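Ticket 468: Novena reminder email going out with the wrong saint
Opened by Jennylyn Salazar, 16/02/2024
Status: fixed, watching it

So the morning reminder went out to all 1,916 people on the list with the right prayer and the wrong feast day under it. Leonora Gatchalian wrote in first (thank you!), then my inbox sort of exploded.
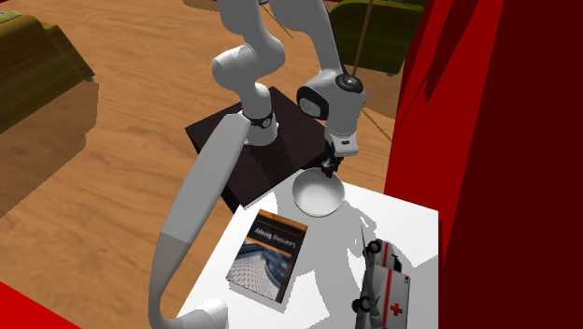

I figured it was the time zone again, so I checked that in Numa before anything else. Nope, set fine. Then I resent a test to myself and got the same wrong saint, which at least meant I could make it happen on demand. 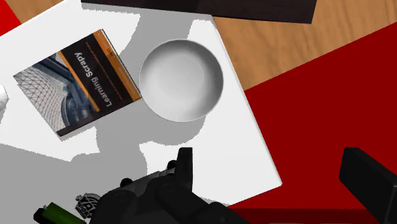 Parish Web and Mailing Team

Américo Baptista had a look and spotted it in no time. The calendar file has a row for February 29, and the import was dropping it, so every feast from April on had slid up by a day and the novena counts back from one of those. I put the row back by hand and ran the import again. 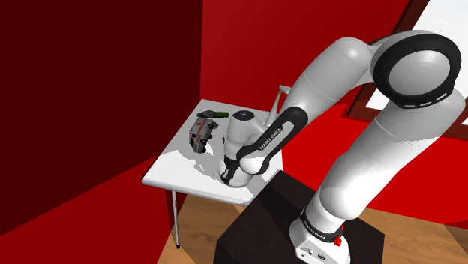

Test email looks good now, right saint and right day of the novena. Catarina Ramalho is checking the Portuguese version tonight and I'll close this once she writes back.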